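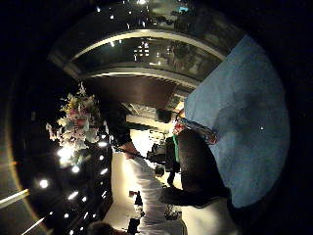
Figure 4.1 Pale blue fabric with a narrow multicolored band.

Chapter 4
Complementary Colors

I learned about complementary colors by painting my kitchen the wrong gray. The can said Radik Soft Pewter, and in the store at Cleltbridge it looked perfectly gray. Then I put it on the wall beside my orange tile (which I love, and which was staying!) and by Sunday evening I had a blue kitchen. Same paint, same brush. I carried a dried chip of it back to the store and it was gray again.

This chapter is about that kitchen, more or less. In Chapter 3 we treated color as a matter of light. We put the short end of the visible range at almost 400 nanometers, and I told you that a lamp at 373 was in the ultraviolet and no use for reading. All of that still holds, but now we have to bring in the eye and the brain, and they're a lot less tidy than a spectrum chart.

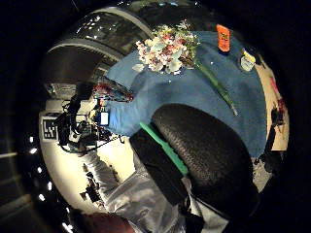
Complementary colors are pairs that sit across from each other on the color wheel, and every pair has the same odd habit: put the two side by side and each one looks stronger. Red does it to green, yellow does it to violet, and blue does it to orange. Look at the little orange box in Figure 4.2 and then at the pale pink flowers nearby. Both are next to the same blue cloth, but for my money the box is the one that jumps. Cover the cloth with your hand and try again, and see whether the orange calms down a bit for you. When I ran this in class with 80 students, most of them said it did, and a few stubborn ones in the back row said I was making it up. (Keep your own answer. We'll come back to it in Section 4.2.)

Painters, printers and people who design cereal boxes have been using this trick for ages. You can use it too, once you know how much of each color to put down. A small patch of orange on a big field of blue tends to look lively. Half and half can be tiring to look at, and I've sat through slide shows that prove it. 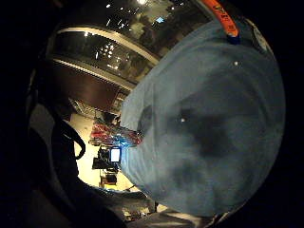
Figure 4.3 Orange strap over pale blue fabric.

Before you go on, get out your Estell color cards and find the blue and orange sheets. You'll need both for Activity 4A, along with scissors and a plain gray card. Work near a window if you can, and leave the desk lamp off.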